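Disciplinas > Robótica e Automação > Oficina de Manipulação > Notas de aula 3

3 de outubro de 2025
Por Sarahí Becerra

Notas de aula 3: ensinar uma tarefa com as mãos

Na aula passada ficamos na cinemática da garra e muita gente saiu perguntando quando é que a gente ia finalmente mexer em alguma coisa. Chegou a hora! A partir de agora o trabalho da oficina é gravar demonstrações: uma pessoa faz a tarefa com um par de garras manuais, o sistema registra o caminho de cada garra e depois usamos esse registro para treinar uma política de controle. Estas notas cobrem o que vimos no quadro e o que cada dupla precisa saber antes de ir para a mesa.

1. Por que demonstrar com garras manuais

Dá para teleoperar um braço robótico inteiro, e no fim do semestre vamos experimentar. Mas a teleoperação é lenta, cansa, e quem opera passa metade do tempo pensando no braço e esquece da tarefa. Com a garra na mão, o gesto sai quase natural. Você estende o braço, fecha os dedos da garra, leva a peça até o lugar. O que o robô vai precisar aprender (posição, orientação e abertura da garra ao longo do tempo) fica todo ali.

O preço é que a mão humana faz coisas que o robô não faz. O punho gira demais, o corpo se inclina, o cotovelo passa por lugares onde um braço de seis juntas nunca passaria. Guardem isso para a seção 4, porque foi a origem da melhor discussão que já tivemos nesta turma.

2. Marcadores e pose

Cada garra leva marcadores quadrados em preto e branco. A câmera acha os cantos do quadrado, o programa lê o padrão interno para saber qual marcador é aquele e, com o tamanho real do lado, calcula a pose. Com uma só face visível a pose já sai, só que a orientação fica instável quando o marcador está quase de frente para a câmera (a ambiguidade que desenhamos no quadro, com as duas soluções espelhadas). Por isso usamos faces em ângulo: se a câmera vê 2 marcadores no mesmo corpo rígido, a estimativa melhora muito.

Revisem a notação:

T_cm: pose do marcador no sistema da câmera
T_mg: pose da ponta da garra no sistema do marcador (fixa, sai da calibração)
T_cg = T_cm · T_mg

Quem trocar a ordem do produto vai ver a garra atravessando a mesa no visualizador. Aconteceu com o grupo Magagula no ensaio e a sala inteira adorou.

3. A tarefa da quinzena

O conjunto de tarefas se chama Dernura e tem três níveis. No primeiro, uma garra pega uma peça e põe sobre a folha de papel. No segundo, as duas garras trabalham juntas: uma segura, a outra coloca. No terceiro, a posição inicial das peças muda a cada tentativa, e é nesse que a coisa fica bonita, porque a política precisa olhar de verdade para onde as peças estão.

Cada dupla grava até 87 episódios. Sei que parece muito, mas o ritmo vem depressa. Um episódio bom começa com as garras paradas, tem um movimento contínuo e termina com as garras paradas de novo. Se a peça cair, não tentem salvar a gravação: encerrem, marquem como falha e comecem outra. As falhas também ficam no arquivo, vamos precisar delas em outubro mesmo, na aula sobre filtragem de dados.

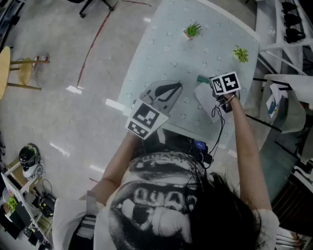

Tempo de leitura: 5 minutos

Na mesa com a toalha azul-clara de florzinhas brancas, a tarefa é a duas mãos, com uma garra em cada uma. Reparem nos marcadores dos dois dispositivos e em como os braços se estendem sobre a toalha. O bloquinho verde está bem ao lado da garra direita, do tipo de arranjo pequeno e próximo em que a precisão da pose conta bastante. Cuidem também dos cabos: as alças precisam de folga para o punho girar, sem passar na frente dos marcadores.

4. Oclusão e alcance

A discussão que prometi. O grupo Trondel perguntou se vale a pena deixar a pessoa se debruçar para alcançar o fundo da mesa. Minha resposta é que vale testar! Quando a gente se inclina, o cabelo, o ombro ou o próprio antebraço pode entrar entre a câmera e o marcador, e aparecem buracos na trajetória. Buracos curtos se interpolam bem. Os longos estragam o episódio, e o script de verificação vai avisar.

O outro lado é o alcance do robô. Rodem verifica_alcance depois de cada sessão: ele resolve a cinemática inversa ponto a ponto e marca em vermelho as poses impossíveis. O grupo Skarnholm teve a ótima ideia de rodar isso já no ensaio, antes de gravar para valer, e recomendo que todo mundo copie.

5. Para a próxima aula

Tragam a calibração de T_mg das duas garras, um episódio de cada nível e o gráfico da abertura da garra no tempo. No gráfico, marquem à mão o instante em que acham que a peça foi agarrada e comparem com o que o colega de dupla marcou. Quero muito ver essas diferenças.

Dúvidas de instalação vão para o fórum da disciplina, na pasta Dernura.

Contato | © 2025 Oficina de Manipulação | Voltar ao topo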